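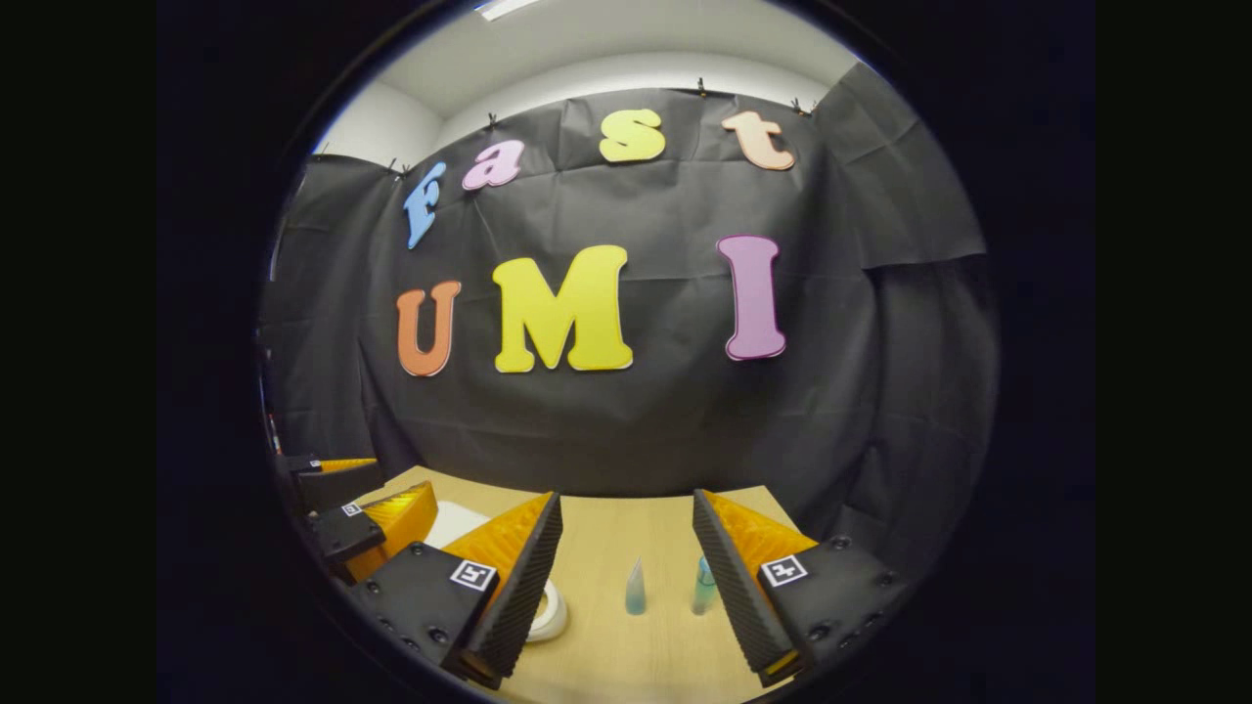 Figure 3. Wrist view from the hand-held gripper at the table, fingers open, with two small transparent conical tubes standing between them. Both fingers carry a square marker.

4.2 How far to trust the recovered gripper path

The policy learns from demonstrations in which no robot arm takes part, so its action labels are only as good as the path we recover for the hand-held gripper. Earlier work in our own group took that path at face value. We were less sure, and this section reports what we found when we looked.

The wide lens is usually given credit for making tracking easy. It takes in a lot of the room, and in Figure 3 it also bends everything in it. The backdrop is black and creased, and the bright cut-out letters spelling "fast" and "UMI" are much the strongest pattern on it. A tracker that leans on a flat surface at one depth can report a tidy path while being wrong about scale. We therefore ran Kadau, our mapping tool, on the full set of 2,167 demonstrations, and then again with the upper part of every image masked out. Where the two runs disagreed by more than 5 mm at the moment of grasp, we threw the demonstration away. That left 2,000.

We do not claim that the remaining paths are correct. Agreement between two runs of the same program is weak evidence — they share a camera model, and any fault in it goes into both. Zainab Ekpo repeated the lens calibration in February and got a slightly different answer near the rim, where the distortion is strongest. We kept the older values so that results could be compared with Section 3, and we regard this as a debt still to be paid.

Gripper width is a separate matter. It is computed from the distance between the finger markers, after the lens correction. The soft orange pads bend under load and the black plates behind them do not, so the number describes the plates. For a thin-walled tube this difference matters. Henico, the baseline planner, ignores it; our controller adds a fixed offset, tuned by hand by Lukian Panasiuk. The offset helped on tubes and did nothing we could measure on the tape roll. We would not expect it to carry over to other pads.

Finally, 13 of the kept demonstrations show a jump in the path when a second gripper passes close to the lens. Removing them did not change the success rate. Either the policy is robust to such errors or our test is too blunt to show them, and we suspect the second.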